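How Engineers Compare Robot Grippers
Reading level: ages 9 to 12
Text by Nouhaila Helmy

A gripper is the part of a robot that takes hold of things. It does the job of a hand, but most grippers have fewer fingers than a hand does. An arm moves the gripper to the right spot. A controller is the computer that tells the arm and the gripper when to move and how far.

This page compares 2 grippers, called Purska and Hebden. Both were tried in the same home, with the same kinds of household objects.

1. What the wrist camera sees

A wrist camera is mounted close to the gripper and moves along with it. It gets a near view of the object. Part of the gripper often blocks the view, and parts that are very close to the lens look blurred. Soft things such as folded cloth are hard for the controller, which has to find an edge to grip.

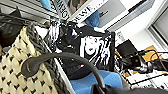 2. What the head camera sees

A head camera sits higher up and farther back. It can see both grippers and the furniture between them. It gives less detail, so the controller uses it to plan the path of the arm and then relies on the wrist camera for the last part of the move. 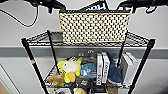

Grip force is how hard the fingers squeeze, and it is measured in newtons. A box keeps its shape when the fingers close, so the force can be set once and left alone. A plush toy gets thinner as it is squeezed. The shark standing beside the white boxes on the lower shelf is a good case: fingers set for a box would stop too early on the shark and might not hold it. The Purska gripper has 4 force settings. The Hebden gripper has 19, so the step from one to the next is smaller.

3. What is recorded

One try is called a trial. A trial starts when the arm leaves its rest position and ends when the gripper opens again. The Prokgate controller writes down the force, the finger gap and the time. The full set for both grippers is 3,930 trials. A trial is marked "held," "slipped" or "missed." Slipped means the fingers touched the object and then lost it. Missed means they never touched it. 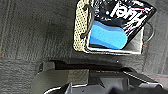
Slips and misses are kept in separate columns of the table. A miss usually points to the camera or the arm. A slip usually points to the force or to the finger pads. The next set of trials, named Ladham, is planned for January and will use softer pads on both grippers.

Words to know
Controller: the computer that runs the arm and gripper.
Newton: a unit of force.
Trial: one complete try.

Page checked 22/12/2024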